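Search posts
Search

Bo-ram Choo
Kitchen table thread. I'm sorting everything that lives on ours before we move to the Zarncombe flat in July. The cupboards there are half the size, so a lot has to go or find a better home.

Rule one, borrowed from my sister: get it all out on one surface before deciding anything. If I do it cupboard by cupboard I keep the lot.
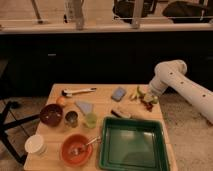 Tools have never had a place in our kitchen and they end up in whichever drawer is nearest. I bought a toolbox from Prukdale years ago and it sits in the hall with almost nothing in it. So the wrench with the white handle, lying at the back near the little orange fruit, is going in there tonight. The sponge stays by the sink and the brush goes with it.

Cups next. We own far too many odd ones. Paper cups are for picnics and can go in the picnic bag. The green see-through one is a good size for rinsing brushes, so that can move to the paint shelf.

Someone asked about bowls. I'm keeping the maroon one and the orange one. Neither matches anything else we have and I don't mind. The Preseck set is going to the charity shop – it was a present and we have used it twice.

Measured the new shelf this morning. It is 475 mm wide and 200 mm deep. Anything that won't fit on that has to earn a place on the worktop.
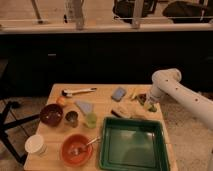 TRAYS

The green one is too long for the shelf whichever way I turn it, so it will stand upright beside the fridge. I like the raised sides for carrying things out to the garden. The other 2 are chipped and can go.

Cutlery is easy. Spoons in the drawer, 4 of everything, the rest in a jar for camping.

Still to do: tea towels, the jar lids, and the Son saucepan with the loose handle. If anyone knows where to get a replacement screw for one, please reply with the size – I've tried both hardware shops near us.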